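Narkanside Opens Shared Kitchens to All Tenants, With a Simple System for the Fridge

NARKANSIDE, February 2018 — Ullow, which manages shared housing and small office buildings, has finished refitting the common kitchens at its Narkanside site. The kitchens are now open to all tenants at any hour. The work covered new refrigerators, new shelving, and a set of house rules for food storage that tenants helped write.

Narkanside has 68 rooms on four floors. Until now, each floor had one kitchen with one refrigerator, and most complaints to the building office were about food. Items went missing, drinks were put away with the lids half on, and shelves filled up with things that had no name or date on them.

"People were not fighting over cooking. They were fighting over shelf space," said Liliana Ruggiero, building manager at Narkanside. "We looked at what was being stored and how long it stayed there, and a lot of it was drinks."

Before ordering anything, Ullow asked tenants to fill out a one-page survey. It received 100 answers, some of them from couples sharing a room. Cold drinks came first on the list of things people wanted to keep in a shared kitchen, ahead of milk, leftovers, and fresh vegetables. Many tenants said they would be happy to keep their own food in a smaller space if drinks had a fixed place of their own.

The new plan follows from that. In every shared refrigerator, bottles go in the door and food goes on the shelves. Small bottles stand upright in a single row, so that each one can be taken out without moving another. Larger bottles and cartons go in the lowest bin. Glass jars stay on the shelves.

Each room has one labeled food box, which fits on a shelf next to the others. Anything outside a box must carry a room number and the date it was opened. Food with no label is moved to the bottom drawer and thrown out after three days.

Henrique Fonseca, who drew up the kitchen layout for Ullow, said the door was the part of the refrigerator that tenants used worst. "You would find sauce, batteries, half a lemon, a bag of coffee," he said. "Once the door is only for bottles, you can see right away what is there and what has run out."

Clear bins were chosen for the doors for the same reason. They lift out for washing, and tenants on cleaning duty will do this once a week. Shelves are wiped at the same time, and the door seal is checked for crumbs and spills.

Drinks bought by the building for meetings and move-in days will be kept the same way. Juice and water for these events stay in the door bin of the ground-floor refrigerator. Tenants are asked to leave these alone until the event is over, after which anything left is free to take. 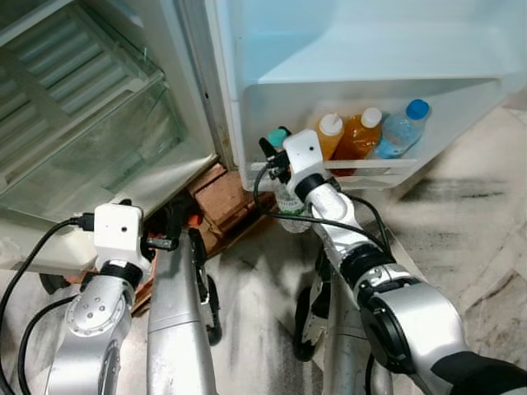 Bottled drinks in the door bin of an open refrigerator.

The ground-floor kitchen also has a new dining table and a second sink. It can be reserved for private meals of up to 100 minutes in the evening. Reservations are made on the sheet by the door — one per room each week. The refrigerator stays open to everyone during a reserved meal.

Tenants will pay no added fee for the kitchens. Ullow has set aside $300 per floor each year for replacement boxes, bins, and cleaning supplies. Requests go through the floor contact.

Vittoria Villa, a tenant on the third floor who worked on the rules, said the first draft was too long. "It was four pages and people would not have read it," she said. "Now it is one sheet on the side of the fridge. We can change it if something does not work."

The rules will be reviewed in August. If tenants are satisfied, Ullow plans to use the same setup at its Pravdale building, where the kitchens are smaller and each refrigerator is shared by fewer rooms.

About Ullow
Ullow manages shared housing and small office buildings, including the Narkanside and Pravdale sites. It handles leasing, repairs, and common areas for its tenants.

Contact
Press questions: Bořivoj Jireš, Ullow communications office
Kitchen reservations and tenant questions: Narkanside building office, ground floor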